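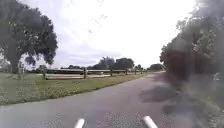 **Informe de proyecto: estado y uso de un camino asfaltado de borde arbolado**

Grupo: Nuwan Ekanayake, Mei Holloway, Thaddeus Begay
Asignatura: Espacios exteriores y mantenimiento
Entrega: 16/8/20

## 1. Objeto del trabajo

El trabajo estudia un tramo del camino peatonal de Rullby, entre la entrada del prado y la curva a la derecha. Queríamos saber en qué estado están tres elementos: el pavimento, la franja de hierba y la valla de madera. La profesora, Yaowalak Khamphan, nos pidió que no propusiéramos obras nuevas y que nos limitáramos a describir lo existente y a recomendar un mantenimiento razonable.

El tramo medido tiene 68 metros. La parte que sigue después de la curva quedó fuera porque los árboles la tapan y habría que estudiarla por separado.

## 2. Método

Hicimos dos recorridos a pie, uno en cada sentido. En el primero anotamos el estado de la superficie y en el segundo el de los bordes. Mei llevaba la cinta métrica y Thaddeus la ficha. Para la ficha usamos el modelo de Witora, que ya conocíamos de la práctica anterior, aunque quitamos los apartados de alumbrado y bancos.

Cada elemento se valoró de 1 a 5 – 1 es malo y 5 es muy bueno. Cuando no coincidíamos, apuntábamos las notas de los tres y lo discutíamos al final.

## 3. Pavimento

El camino es de asfalto gris, con el árido a la vista y una textura algo gruesa. La nota fue 4. Thaddeus había puesto un 3 por la textura, pero al final aceptó que para caminar no supone un problema.

La mitad derecha recibe la sombra de los árboles. Es una sombra ancha y de contorno irregular, con manchas de luz donde el follaje deja pasar algo de sol. En nuestra opinión, ese lado es el que más conviene vigilar en noviembre, cuando caiga la hoja. No tenemos datos de otras estaciones, así que lo dejamos como recomendación y no como resultado.

## 4. Franja de hierba

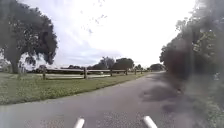 La hierba de la izquierda es más ancha al comienzo del tramo y se estrecha hacia el fondo. El color es verde, un poco desigual, y hay muchos puntos claros repartidos por el césped. No llegamos a identificar las especies; en la ficha figuran como «flor pequeña o mala hierba, pálida».

El encuentro entre hierba y asfalto está bastante bien definido, aunque de cerca el borde es algo irregular. Discutimos si había que recortarlo. Nuwan opinaba que sí, por limpieza. Mei y Thaddeus preferían dejarlo, y esa fue la decisión del grupo. La nota de este apartado fue 4.

## 5. Valla

La valla es de madera, con postes verticales y travesaños horizontales, y corre más o menos paralela al camino. La madera tiene aspecto envejecido y los travesaños son de un tono pardo grisáceo. Separa la hierba del camino de un campo abierto de color más claro.

La nota fue 3. No es una nota mala: ninguno de los tres sabía distinguir a simple vista entre un desgaste superficial y un daño interior, y preferimos ser prudentes. Arlo Kincaid, del taller de carpintería, nos explicó después que para eso hay que probar la base de cada poste con un punzón. No lo hicimos porque no teníamos permiso.

## 6. Recomendaciones

- Barrer el lado de los árboles durante la caída de la hoja.
- Segar la franja sin recortar el borde.
- Pedir permiso para revisar la base de los postes antes de decidir si se trata la madera.

## 7. Dificultades

La escala de 1 a 5 resultó poco precisa – casi todo acababa en 3 o 4. Para otra vez haría falta definir antes qué significa cada nota en cada elemento. Tampoco acertamos con el reparto de tareas: quien llevaba la ficha tenía que pararse cada pocos metros y el segundo recorrido se alargó más de lo previsto.

La ficha completa y las medidas de anchura van en el anexo.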